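Small trays, shared tables
Talk notes, Goltdale, 16/04/2024

Slide 4. Say hello to the back row, then start. In the Flenia flats the table does two jobs, breakfast and washing up for the day. Food and face wash end up side by side. Ask who has this at home. Wait.

Slide 5. Leave these up while people look.
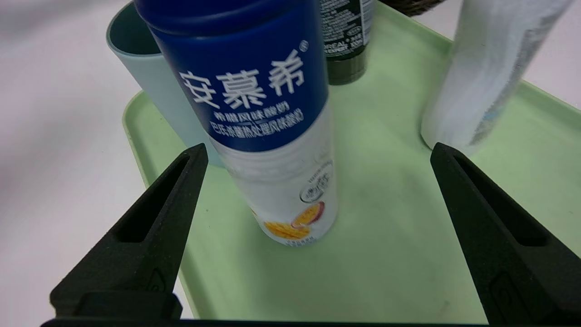
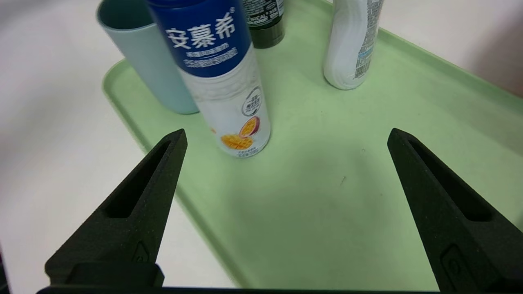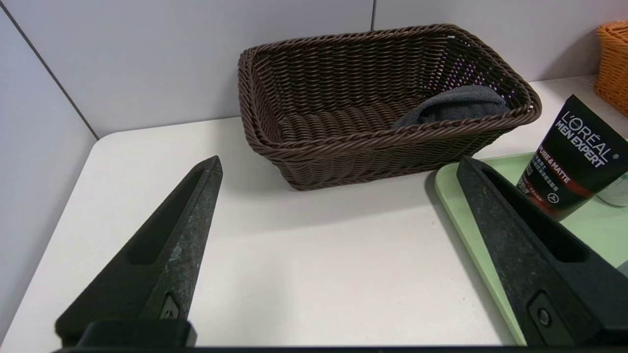

Green tray, white table. The basket with the folded gray cloth is in the third picture.

Slide 6. Main point: give the tray one job. Drink and cup on the tray, tubes in the basket with the cloth. Takes 2 minutes. Trestuvis tried it for 7 days and kept it.

Handouts are by the door, 20 copies. Questions, then over to Rey for the shelf talk.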